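手持示教与遥控示教对照：Farquharson公布叠盘分离任务首批数据

2018年5月4日，星期五

Farquharson公司本周公布了餐具分拣示教项目的首批结果。项目在Lorkedgate试验场进行，同一项操作由人用两种方式示范：一种是手握带相机的夹爪直接完成，另一种是坐在操作台前遥控机械臂完成。公司给手持夹爪起的内部名称是Avo，遥控操作台叫Brirkura。两套设备记录的数据格式相同，最后进入同一条训练流程。

首批公布的任务是叠盘分离，即从一叠釉面餐盘中取走最上面一只，放到旁边的空位，下面的盘子不得发生明显位移。用Avo共录得118段示范，经审核保留116段，剔除2段。剔除的两段都属于时间戳问题，图像流与夹爪开合读数对不齐，与操作者的动作无关。遥控示教的数据仍在审核，公司没有公布段数。

项目负责人Murdo Gunn说，选叠盘做第一项任务，是因为它把几个常见困难放在了一起：盘子之间的间隙很窄，釉面反光，边缘又薄又滑，夹爪从哪个角度切入对结果影响很大。“抓一个方块，随便哪种示教方式都能教会。我们要找一项能把两种方式拉开差距的任务。”

手持端的做法

Avo是一只靠手指驱动的平行连杆夹爪，没有电机。操作者扣动握把，连杆带动指端开合，开度由握把内的编码器读出。相机固定在工具上，朝向指端，因此画面里始终有夹爪的前部。机械臂末端安装的夹爪沿用同样的指端几何形状，相机与指端的相对位置也按同一套夹具定位，训练时看到的画面与执行时看到的画面在构图上保持一致。

机械设计由Fraser Cruickshank负责。他介绍，连杆的铰接处压入了黄铜套，早期样件没有这一步，塑料孔在反复开合后会变松，指端随之出现横向晃动。晃动本身对人的影响很小，操作者会不自觉地用手腕补偿；问题出在记录上，编码器读到的开度和指端真实开度之间多了一段空程，模型把这段空程也学了进去，在机械臂上表现为闭合指令给得过早。

加装铜套之后，小组重新标定了开度曲线。标定时把一组量块依次夹在指端之间，分别在张开方向和闭合方向读取编码器数值，两条曲线之间的差值即为回差。Cruickshank把允许回差写进了工具的检查表，每次录制之前由操作者自行核对，超出范围的工具当天不再使用，送回车间更换铰轴。

工具的重量是另一个反复修改的项目。样件偏重时，操作者的手在录制后段会下沉，进入角度随之变陡；样件过轻，动作又会比机械臂所能跟随的速度快很多。目前的版本在握把尾部留了一个配重腔，按操作者的习惯加减配重片，但同一批数据内不允许改动。

位姿由视觉惯性方法估计。每段录制开始前，操作者须先让相机缓慢扫过工作台，使估计器收敛，再回到起始位置。起始位置以台面上的标记为准，标记在正式动作开始后不要求留在视野内。录制结束时再回到同一标记，首尾位姿之差用来判断漂移。漂移超限的片段会自动打上标签，交人工复核。

示范动作分解

操作规程把叠盘分离分为接近、切入、夹持、抬离、移送和放置几个阶段，阶段之间没有硬性停顿，但要求操作者在切入之前把指端停稳。规程对进入方向作了限定：工具从靠近操作者的一侧伸入，指端朝盘沿，连杆中部不得压在盘面上。
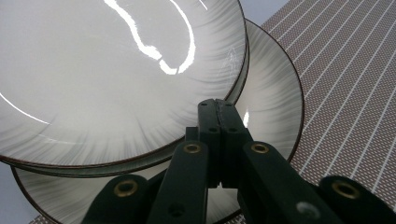 切入阶段的难点在于判断上盘盘沿的位置。叠放的盘子外形相同，边缘线在画面中彼此靠近，视角一低，就容易把下盘的沿当成上盘的沿。Kenna Purves负责数据审核，她在审核说明中把这种情况单独列为一类，称为“错沿”。错沿的片段如果操作者及时修正，仍可保留，修正过程本身对训练有用；如果一次把两只盘子都夹住，则须重新摆放后再录，原片段改归失误示例库，不计入有效数据。

Purves说，审核的重点放在动作与记录是否一致，操作好看与否不作评判。审核人员逐段查看图像、开度曲线和位姿轨迹，三者在时间轴上并排显示。夹持时刻应当在开度曲线上表现为一个明显的平台，平台的起点与画面中指端接触盘沿的时刻相差过大，片段就要退回同步检查。被剔除的两段正是在这一步发现的，开度平台早于接触出现，回查日志后确认采集主机在录制中途发生过一次时钟校正。

此后采集软件作了修改，录制期间禁止主机自动校时，校时只在两段录制之间进行。每段文件的头部增加了单调时钟读数，审核程序先比对单调时钟与系统时钟的差值是否恒定，再进入图像检查。Purves表示，修改之前录制的其余片段均已用新程序重新跑过，没有发现同类问题。

反光带来的影响比预想的要复杂。顶部灯光在釉面上形成高亮条纹，条纹随相机移动而滑动，位姿估计器有时会把条纹的边界当作固定特征点。特征点一旦跟着反光走，估计出的轨迹就会向反光移动的方向偏。小组试过在镜头前加偏振片，高光有所减弱，但画面整体变暗，曝光时间拉长，快速移动时又出现拖影。最后采用的办法是在估计器里按亮度剔除饱和区域周边的特征点，同时在工作台上铺设有细密纹理的垫子，给估计器提供足够的稳定特征。

训练端则保留了反光，没有作任何修补。算法工程师Kamrul Munasinghe解释，现场部署时灯光条件不受控制，图像里有反光是常态，如果训练数据把反光抹掉，模型在现场遇到的第一块高光就可能被当成物体边缘。他所做的处理仅限于随机改变亮度和对比度，并在录制安排上要求更换餐盘朝向和工作台朝向，使高光落在盘面的不同区域。

遥控端的做法

Brirkura操作台由主手、脚踏和显示屏组成。主手的末端位姿按比例映射到机械臂，脚踏踩下时映射生效，松开时机械臂保持原位，操作者可以趁此把主手挪回舒适的位置。夹爪由主手上的扳机控制。显示屏上给出两路画面，一路来自腕部相机，一路来自固定在工作台侧面的相机，记录文件中两路都保留，但与手持数据混合训练时只使用腕部一路。

遥控示教的长处在于数据直接来自机械臂。关节角、末端力矩和实际速度都有记录，不存在人手能做到而机械臂做不到的动作。短处也很明显，操作者感觉不到接触。盘沿碰到指端时，屏幕上的变化很小，力矩读数虽然显示在角落，操作者在专注于画面时很少去看。

Torquil Purves同时担任两套设备的操作员，Lorkedgate的大部分遥控示范由他完成。他说，用手持工具时，指端碰到瓷沿的震动顺着握把就传上来了，不用想就会停；换到操作台上，他要提前减速，靠画面里盘沿与指端之间缝隙的变化来估计距离。“在台子上做这件事，我的切入要比手持慢得多，而且中间会停下来看一眼侧面相机。模型也把这个停顿学去了。”

停顿问题在Munasinghe的分析中得到印证。仅用遥控数据训练的策略，在切入前会出现一段几乎静止的时间，长短不一，有时静止之后不再继续，任务就此超时。仅用手持数据训练的策略没有这种停顿，但在抬离阶段偶尔给出机械臂跟不上的加速度指令，控制器限幅之后，末端轨迹与策略预期脱节，盘子在指端内发生转动。

针对停顿，小组在遥控数据的预处理中加入了静止段压缩，末端速度低于阈值且开度不变的时段按固定比例缩短。阈值的选取需要谨慎，夹持之后的短暂静止是必要的，它给指端橡胶垫留出贴合时间，压缩过度会使策略在夹紧之前就开始抬升。目前的做法是按开度变化划定保护区间，区间之内不作压缩。

针对加速度，手持数据在入库之前要先经过可行性检查。程序把每条轨迹代入机械臂的运动学模型，检查关节限位、奇异位形和速度上限，超速的局部在时间上拉伸，几何路径不变。如果某条轨迹在几何上就无法执行，例如手腕翻转角度超出机械臂末端关节的范围，则整段标为不可执行，仅用于视觉部分的预训练。公司说明，保留的116段均通过了几何检查，其中需要作时间拉伸的片段比例没有公布。

延迟标定

两种数据能否混用，很大程度上取决于延迟是否对齐。手持工具的图像与编码器读数都经由同一根线缆进入采集主机，延迟主要来自相机的曝光和传输；遥控端除此之外还有主手到机械臂的控制延迟，操作者看到画面、作出反应、机械臂执行，每一步都有时差。

小组的标定方法是在指端前方放置一只计时灯板，同时令夹爪做周期性开合，从画面中提取灯板读数和指端位置，与编码器曲线作互相关，得到图像相对于开度的延迟。对遥控端还要再测一次指令到动作的延迟，方法是在主手上给出阶跃输入，记录末端编码器的响应。两项数值写入每次录制的元数据，训练程序读取后自动平移时间轴。

Munasinghe说，早期版本用的是一个全局延迟常数，在慢速动作上看不出问题，一到切入和夹持的衔接处就会出错。改为逐次标定之后，每次开工前需要多花15分钟，操作员一开始有意见，后来把标定与工具检查合并成一道工序，才固定下来。

混合训练的初步结果

公司在公告中称，混合使用两种数据训练的策略，在叠盘分离任务上的表现优于单独使用任何一种。公告没有给出成功率数值。Gunn的解释是，遥控数据的审核尚未结束，现在报数容易引起误读，等两边的数据量对齐之后再一并发布。

公告描述了几类失败情形。第一类是指端插入过深，碰到盘底的圈足，抬升时上盘倾斜。第二类是两盘同时被带起，多发生在盘子之间贴合较紧、上盘盘沿露出较少的时候。第三类是放置时松开过早，盘子从低处落下。前两类与切入角度有关，第三类与末端力矩信息缺失有关，手持数据中没有力矩，策略在放置时只能靠画面判断盘底是否已接触台面。

对第三类失败，Cruickshank正在为手持工具加装力敏电阻，位置在指端橡胶垫下方。他说难点在于走线，导线要从活动连杆上通过，弯折处容易疲劳。目前试过把导线嵌入连杆背面的浅槽，用柔性胶封住，短期使用没有断线，但更换指端时需要重新焊接，不适合频繁维护的场合。下一版考虑改用触点式连接，指端插入时自动接通。

对第二类失败，小组正在补录专门的示范，把上下盘错开的程度作为变量，从完全对齐到明显错开分档摆放。补录的规程要求操作者在完全对齐的情况下先用指端轻推上盘，使边缘错开之后再切入。Torquil Purves说这个动作是他在录制中自己摸索出来的，最初没有写进规程，审核时被标成多余动作，后来经讨论改为推荐动作。审核标签随之作了调整，之前被标记的片段已恢复为正常标签。

数据规范与人员培训

随结果一同公布的还有一份数据规范草案。草案规定了文件结构、时间戳格式、坐标系约定和元数据必填项。坐标系以相机光心为原点，指端中心在相机坐标系下的位置由标定文件给出，每只工具一份，随工具编号管理。更换相机或指端之后，旧标定文件自动失效，采集软件检测不到新标定时拒绝录制。

元数据必填项包括工具编号、操作者代号、餐盘批次、灯光设定、延迟标定值和录制前后的漂移值。选填项中有一栏供操作者写备注。Kenna Purves说备注栏的使用情况出乎她的意料，审核中不少疑问都靠备注解决，例如某段中餐盘摆放与计划不符、某段中途换过手。她已建议把备注改为必填，没有情况时填“无”。

草案对隐私也作了规定，相机视野中如出现操作者以外的人员，该段须在入库前裁切或遮挡。由于相机朝向指端，视野有限，这种情况主要发生在开头扫视工作台的时候。

操作者培训分为工具使用和录制规程两部分。受训者先在没有记录的情况下练习，直到能够在不碰动下盘的前提下连续完成动作，然后进入试录。试录数据不入库，由审核人员逐段讲评。规程要求讲评中指出的问题以书面形式留存，受训者在正式录制的首日要对照清单自查。遥控操作台的培训时间更长，主要花在脚踏与主手的配合上，新手常见的错误是在脚踏松开时继续移动主手，重新踩下后末端姿态与手的姿态不一致，操作者一时找不到方向。

软件为此增加了姿态对齐提示，脚踏重新踩下时，若主手与末端的姿态差超过设定值，映射暂不生效，屏幕上显示需要转动的方向。对齐后映射自动恢复。据Torquil Purves说，熟练之后提示很少出现，但他仍然主张保留。

后续安排

Farquharson计划在10月之前完成遥控端数据的审核，届时公布两种方式的对照结果以及混合比例对训练的影响。任务范围将从餐盘扩展到碗和带柄杯。碗的叠放间隙更小，手持工具的指端可能需要改窄；带柄杯涉及朝向判断，规程需要重写。

Gunn没有回答手持工具是否对外出售的问题，只说图纸和标定程序正在整理，合作方可以申请使用。采集软件的接口文档将先于硬件资料发布。对于遥控操作台，公司目前没有对外提供的打算，主手部分仍在改动，扳机的阻尼和行程都没有定型。

Lorkedgate试验场的录制工作仍在进行，当前批次为错开程度分档的补录，由Torquil Purves主录，Kenna Purves负责当日审核。补录所用的工具已更换新铰轴，标定文件同步更新，新旧工具录制的片段在元数据中以工具编号区分。Munasinghe表示，补录数据会先单独训练一版策略，与现有策略在同样的摆放条件下比较，再决定是否并入主数据集。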